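Home Stories Archive Submit About

The Holding Fault

Filed 2021-09-26, Bench 4, Civar night laboratory

The fault was logged as a grip timeout, and a grip timeout was a small thing. The left hand had been told to let go of the bottle. It had not let go. After five seconds the controller gave up waiting, wrote a line to the log and moved on to the next step, which belonged to the right arm.

I was the operator of record. The stop button was on the rail side and I was on the other.

The right arm came across at full task speed. Its path had been planned for a table with the bottle already standing on it. The wrist met the back of the left hand, the drive current climbed, and the collision check, which should have tripped, was reading a torque value that had not changed since the start of the shift. The arm went on pushing. Both hands shook. I walked the length of the bench and pressed the button, and the noise stopped.

The bottle was still held.

Rønning had supplied the hands in January with firmware we were told not to alter. Bristeo had written the controller. Each firm's manual referred the reader to the other's for the handling of a late release. I had read both manuals and signed the sheet that said so.

I pulled the records and went through them at the desk. The release command had been sent. The hand had received it and replied with the code for done. The finger positions, which are logged separately, showed no movement. I checked the clock offset between the two files – it was 2 milliseconds, too small to matter – and checked it again.

The procedure after a false reply is to repeat the task at reduced speed with a person standing at the far side of the table. The morning operator stood there. I sat with my palm on the button and we ran it from the approach.
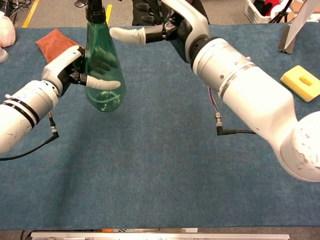

Bench 4, repeat run at reduced speed. Bottle in the left hand.

At the release step the controller sent the command and the hand replied that it was done. The fingers stayed closed. I pressed the button before the right arm's step could begin.

We tried it with the grip limit lowered, then with new calibration values. The reply came each time, and each time it was wrong. I cut power to the left hand, waited for the drives to bleed down, and opened the fingers by hand, one joint after another. They moved freely. I wrote that in the report as well, under Mechanical, and left the box for Cause empty.

The bench was tagged out at the end of the shift. On the tag there is a space for the condition of the equipment, and the form allows two entries, Holding and Released. I wrote Holding. The morning operator read it, looked at the open fingers, and initialled it.

Comments

Poken
The frozen torque value got me. Had one of those on a packing line and it read perfect for a whole week.

tagout_1000
Why is the stop only on one side of the bench? I know it's a story but I was cross about it all through breakfast.

Gantry Moth
Liked the two manuals pointing at each other. Is there going to be a second part? I want to know what goes in the Cause box.

Previous story Next story Back to top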